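Search this site
Enter keywords
Go

Last updated: September

Home Health Gadgets: What Earns Its Drawer Space

By Karlijn Van der Linden
September

The box says "clinical grade." I have four devices at home with those words on the packaging, and two of them disagree about my temperature by more than a degree. Before I buy a fifth, I'd like to pass on what I've worked out about keeping this stuff in a household, where it sits next to the batteries and the birthday candles and gets used by people who have never read the leaflet.

I'm not a nurse. I worked in purchasing for a small supply house and I read spec sheets for a living. If your doctor tells you something different from what I say, go with your doctor.

Blood pressure cuffs

Most of the bad readings I've seen in my own family came from the wrong cuff size. The standard cuff fits a middling arm. If yours is larger or smaller, measure around the upper arm with a sewing tape and check the range printed on the cuff itself, not the one on the carton. A cuff that's too small tends to read high, and then somebody spends an evening frightened.

Sit with your back supported and your feet flat for five minutes first. Arm resting at heart height, bare skin under the cuff, no talking. Take two readings a minute apart and write both down. Don't keep going until you get one you like. I have watched my father do this and he considered it science.

Wrist models are handy and fussy. Hold your wrist a few inches low and the number moves. If you can use an upper arm model, use that.

As for the ones with an app: the Sturnby I tried last year wanted my email address, my birthday and permission to know where I was before it would show me a trend line. A pencil and the back of a calendar do the same job. I will admit the memory button is useful if two people share one machine, provided both of them remember to switch from user one to user two. In our house one of them doesn't.

Thermometers

Forehead models are quick and I don't trust them much. Sweat, a cold hallway, a hat just taken off — any of these can throw the number. Wait until the person has been indoors for a while, wipe the forehead, and follow the distance in the instructions, which varies from one maker to the next.

A plain digital stick is cheap and dull and it's the one I reach for. Wash the tip with cool water and soap, or wipe it with rubbing alcohol and let it dry. Wait half an hour after a hot drink if you're using it in the mouth. Label the one you use for babies, and I mean with tape and a marker, in large letters.

If you find an old glass one with silver liquid in it, treat it as mercury. Don't put it in the trash. Call your town's hazardous waste line and ask where it goes.

Finger oximeters

Cold fingers, nail polish and wiggling all spoil the reading. They can also be less accurate on darker skin, a fact that gets a small line in the leaflet if it gets one at all. Warm the hand, sit still, wait for the number to settle. If somebody is struggling to breathe or their lips look blue, call for help whatever the little screen says.

Batteries and drawers

Take the batteries out of anything you use less than once a month. I lost a perfectly good nebulizer remote to a leaking cell, and the white crust had got into the springs. A cotton swab with a drop of white vinegar will clean off light crust from ordinary alkaline cells. Wear gloves and let everything dry for a day before you try it again.

Coin batteries are the ones to worry about if you have small children around. Keep them up high and check that the battery door has its screw. If you think a child has swallowed one, it's an emergency right then.

Don't store any of this in the bathroom. I know that's where the cabinet is. Steam is hard on sensors and very hard on test strips. A bedroom shelf is fine.

Test strips, while I'm on them: the date on the box assumes you've kept the lid shut. Write the day you opened the canister on the side, then look up how long the maker gives you after opening. Strips sold loose online at a third of the price have been stored somewhere by someone, and that's all you know.

Reading the claims

"Registered" and "cleared" are different words. In the United States a company can register its address with the regulator without anyone having tested the product. Look up the model number yourself. For cuffs, look for a validated device list; there are several, free to search, and the model number has to match exactly.

Star ratings tell you the parcel came on time. I went through the reviews for one Pedanero cuff, all 156 of them, and only 7 people said they had compared it with the one at their doctor's office. That's the test I'd do before anything else. Bring your machine to your next appointment and take a reading on both.
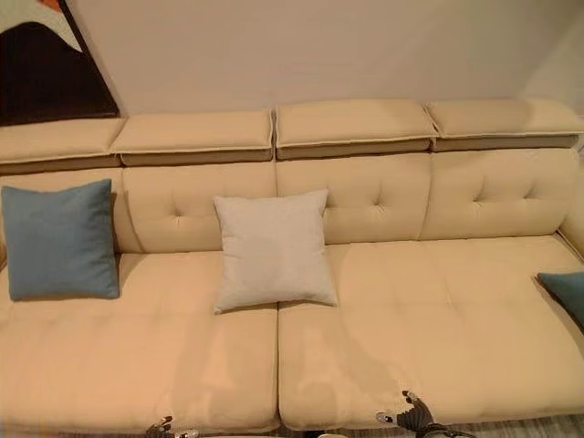

Chang-ho Ma: I did the doctor's office comparison with my cuff and it was 11 points high on the top number. Turned out I'd been using the small cuff from my wife's old set. With the right one it was within three, so I'd say check that before you throw the machine out. I'm keeping the app, though. My handwriting is worse than the privacy policy.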